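# Chapter 5: When the Work Changes Hands

The Rundwood plant in Skenard employs some 310 people. For most of its history, the last step before packing was done by hand. Molded parts arrived in bins, and assemblers at long benches picked them up, turned them the right way round and pressed them into trays. The job took an afternoon to learn and several months to do well. Experienced assemblers could tell by touch when a part was slightly warped, and they set such parts aside without breaking their pace.

In February the company began moving this step to robot arms. Three benches were converted first, and the people who had staffed them were given the choice of staying with the new cells or transferring to another line. Management described the change as a technical project. Within weeks, most of the questions reaching the supervisors' office concerned other matters. Who was responsible when an arm stopped with a part half inserted? Did an assembler who cleared the fault receive an operator's wage? Could a person who disliked the new work return to the old work, and for how long would the old work exist?

Such questions are the subject of this chapter. Earlier chapters treated automation as a decision made by a firm, to be judged by its costs and its output. We now turn to the workplace itself and to the tasks that make up a job.

## Jobs and tasks

A job is a bundle of tasks, and automation seldom removes the whole bundle at once. At Rundwood, placing parts in trays was the task everyone could see. The same assemblers also inspected the parts, kept the bins in order, trained new employees and warned the molding department when quality began to slip. None of these duties appeared in the written job description. When the placing was handed over, the other tasks remained, and for a time it was unclear to whom they belonged.

Volker Voß, a shift supervisor at the plant, recorded the stoppages at the converted benches and asked operators to note the cause of each one. His log showed that many stops began with parts an assembler would have put aside without comment. The skill of recognizing a bad part had not lost its value – it had lost its place in the process. The plant later restored an inspection point ahead of the cells and staffed it with former assemblers.

## Why fitting is difficult

Readers who have not worked with such equipment may be surprised that fitting one object into another is a demanding task for a machine. A person fitting a shape into an opening relies on sight at first and then on touch, making small corrections that are hardly noticed. A robot must be given some means of doing the same. The grip must be secure, the part must be turned to the correct angle, and the arm must respond sensibly when the edges meet.

For this reason, training rooms often begin with simple shapes and a board of differently shaped holes. The exercise allows employees to watch the approach closely and to discuss what could go wrong before real products are involved. It also gives experienced assemblers an opening to describe, often for the first time, how they do what they do.

## Plan of the chapter

The chapter has three main sections. The first follows the division of tasks between people and machines at Rundwood. The second considers pay, grading and training, and compares the Rundwood agreement with the one reached at Drulano, where new job grades were settled before any equipment was installed. The third examines how employees are consulted, and draws on the Orozco case introduced earlier in the book.

Key terms: *task, job grade, tacit skill, handover, consultation*

**Before you read.** Choose a job you have held or observed closely. Write down the tasks named in its formal description, then those that were carried out but never named. Keep your notes – they will be used in the exercises at the end of the chapter.
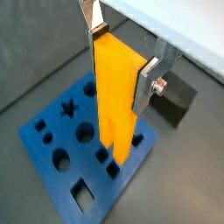
**Zuzana Hudec**
*Chapter author; Lecturer in Work and Employment Studies*

A fitting exercise: the gripper holds a yellow block upright between its two fingers, above a blue board with holes of several shapes.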